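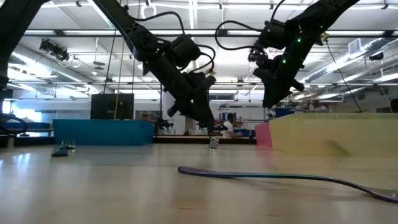 A small cup standing on a light wooden tabletop.

Home Topics Try It Word List Grown-Ups

Filed under: Forces and Motion, Ages 7 to 10

Why Do Some Things Tip Over?

Push gently on the top of a cup and it may rock a little and settle back. Push the same way on a pencil standing on its end and it falls. Both are being pulled down by gravity. The difference is in where their weight is and how wide they are at the bottom.

Finding the middle of the weight

Every object has a center of gravity. It is the point where the weight balances out. In a ruler, it is near the middle. In a hammer, it is close to the heavy metal head. You can find it by resting the hammer sideways across one finger and sliding it along until it stays level.

The center of gravity can even be in a spot where there is nothing at all. In a ring or a doughnut, it is in the hole.

The base matters too

The part of an object that touches the table is called its base. When an object leans, its center of gravity moves sideways. As long as that point is still above the base, the object drops back to where it was when you let go. Once it moves past the edge of the base, the object falls over.

A wide base gives the center of gravity more room to move. A low center of gravity helps as well, because the object has to lean farther before it tips.

Tall things that stay up

The town of Osten has a water tower 145 feet tall. Its legs spread out at the bottom and are bolted to thick blocks of concrete underground. Builders widened the base in March of the year it opened, before the tank was filled.

Racing cars are built low and wide for the same reason. They can go around a corner quickly without rolling.

People do this too. Stand up on a moving bus and you will probably put your feet apart and bend your knees.

Try it

You need a plastic bottle with a cap, some water and a large book.

1. Stand the empty bottle on the closed book.
2. Slowly lift one side of the book. Stop when the bottle tips.
3. Pour in 2 inches of water, put the cap on and try again.
4. Fill the bottle to the top and try once more.

Write down how high you lifted the book each time. The bottle with a little water in it should lean the farthest.

Last updated: 29 July 2020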